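Orkia is looking for people to teach two-armed machines how to do ordinary chores, and to tell us plainly when the machines do them badly.

## Paid session operators, Nirkby workshop

The question behind the project is a simple one: can a machine do household and shop-floor work yet? Our own answer so far is "some of it, slowly". Putting one thing in a bin is a fair test. Folding a tea towel is harder, and clearing a table that somebody has just eaten at is harder still. We need a lot of patient practice on the small jobs before the larger ones are worth trying.

You would work at a bench like the one below, running short tasks again and again. A task might be picking up a toy vegetable, straightening a mat or packing a small order for Paketti, the parcel-packing part of the project. You guide the arms, mark each attempt as done or not done, and write a line on what went wrong.
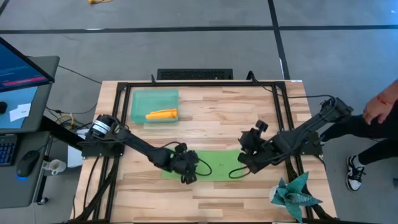
*Two-arm bench with the green mat and the plastic bin.*

**What we offer**

- 7 places, starting once training is finished
- Sessions of 3 hours, with a proper break in the middle
- 2 days of paid training at Nirkby before you begin
- Travel costs within the town, paid with your wages

**What we ask**

You don't need a technical background. Some of our best operators came from shop work, kitchens and cleaning, and they notice things our engineers miss -- how a cloth bunches up, or why you turn a box before you tape it. You should have steady hands, be able to stand for part of a session and be willing to repeat a task many times without rushing it. Written English good enough for short notes is needed.

Long sleeves should be rolled up at the bench, and closed shoes are required. You will be shown how to stop the arms before you are asked to run them.

The October round gave us 306 usable attempts. Many of those were failures, and we kept them. Please don't apply if you would be tempted to tidy up the results.

A smaller set of sessions, named Lü, covers laundry and bedding. Tell us if you would prefer those, though we can't promise a place.

**How to apply**

Send a short letter saying what work you have done with your hands, paid or unpaid, and which parts of the day you are free. No CV is needed. Letters should reach the Orkia office at Nirkby by November 20, 2021. We reply to everyone, including those we can't take on this time.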